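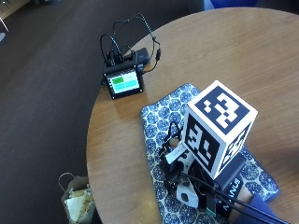 I went to see the robots and met a glove

6 min read

The invitation said 2 p.m., robots, and light refreshments, and I'd have gone for any of the three. Lornik's open day was on 31st October, which meant that the woman at the reception desk in Riltow was wearing cat ears and giving safety instructions at the same time. Don't touch the machines. Don't cross the yellow tape. Meow.

I should say that I have no professional reason to go to these things. I write up what I see and about forty of you read it, and one of you is my brother. But Birgit Diekmann (of Diekmann, the packing company out past Harkum, where I spent a long summer putting jars in boxes) had a spare pass and thought I might like to see what was coming for my old job.

What's coming for my old job is a glove.

The lobby part

The big hall had the arms in it. Everybody heads for the arms. There was a line for them, with a rope, and a screen playing a video of the same arms doing the same thing better. So Birgit and I sat down in the lobby to wait, which is a nice lobby as they go: dark carpet, blue chairs, a curved wooden wall, plants doing very well by the window, and a staircase with green-lit steps that makes going up one floor feel like boarding something.

At one of the round tables was Pascal Reuter in a navy sweater, wearing one glove and talking to whoever sat down. He'd been given the lobby, he said, because the hall was full. I think he had the best spot in the building. He had chairs.

The glove is black and strappy, with MANUS printed on one of the straps and thin cables coming out of it in a little knot. There's a white cube fixed to the thing, with black-and-white squares printed on its faces, like a crossword that gave up. A small screen stood farther back on the table with its own nest of cables, and all of this was laid out on a blue and white placemat. I asked if the placemat was part of the system. Pascal said it was part of the table.

How it goes

I'll give you my version of what he told us, and Bláthnaid Cronin, who runs the training side at Lornik and came by twice to check on him, can write in and correct me.

They want a robot to do something with its hand. Fold a towel, say, or put a jar in a box. You could try to write out every movement, and people did that for years and got very tired. The other way is to have a person do the job over and over while wearing something that keeps track of what the fingers are up to. That's the glove. The cube is so a camera can tell where the hand is and which way it's pointing. Each face has its own pattern, and the camera knows one from another, so if you turn your hand, it can work out how far you've turned it.

"So it's a license plate," I said.

"It's a license plate on six sides of a car that keeps rolling over," Pascal said, and I had the feeling he'd been saving that up since the morning.

Then all those recordings go to the people upstairs, up the boarding steps, and some long time later a robot hand has a go at the jar. Their group had recorded 1,691 tries at one single task since March. I asked which task. Putting a lid on a container, he said. I asked how the robot was doing with lids. He said it was getting much better at knowing when it hadn't done it.

I know people like that. I'd hire the robot.

Birgit has questions

Birgit does not go to open days to be charmed. She wanted to know how long a person can wear the thing. Pascal said they swap people every 60 minutes, and that your hand feels fine but you get bored in a way that shows up in the data. Bored hands do sloppy lids. So they swap.

She wanted to know whether it would work with her people, who have hands of every size and in one case a thumb that doesn't bend. He thought about that for longer than I expected. There's a setup you go through at the start, where you make a fist and spread your fingers and so on, so the glove learns the hand it's on. The thumb, he said, he would honestly like to see. Birgit wrote something down. I would not be surprised if Gerd's thumb ends up with a visitor badge.

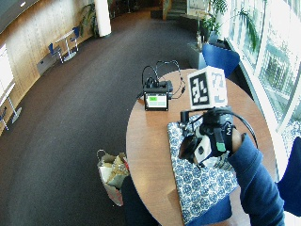

Pascal's hand, cube on top, in the lobby at Lornik. The placemat is not part of the system.

Then she asked the one she'd come to ask, which was what happens to the person wearing the glove once the robot has got the hang of the lids. Pascal said there are a lot of tasks. Birgit said there are a lot of people. It was all very polite – I looked at the plants for a bit.

The arms, in the end

We did get to the hall. Tomás Ó Flaithearta did the talk there, with a headset microphone and a good line in self-defense. The arms picked up blocks, put down blocks, and dropped one, and the crowd was far more pleased about the dropped one. There were over 700 visitors that day, if you believe the clicker at the door, and I'd say most of them will tell the story of the block.

I had expected to like the arms more. They're big and orange and they stop dead when you lean over the tape (a man named Bastian Kröger, from the local paper, checked this for us, and then checked it again for the photographer). But I kept thinking of the table out front. I put jars in boxes for eleven weeks and it never crossed my mind that there was anything in it worth recording. You turn the jar so the label faces out. You feel for the cardboard divider with your little finger. I'd forgotten the little finger until Pascal asked me how I did it and I had to mime it for him in the air, with Birgit next to me nodding like a foreman.

He said that was exactly the kind of thing they never get from asking people. I said he had just gotten it from asking people. He let me have that one.

Refreshments were a pretzel and apple juice. The pretzel was good. They're doing it again in March and you can put your name down at the desk, and if you go, skip the rope and sit in the lobby first. Ask about the lids.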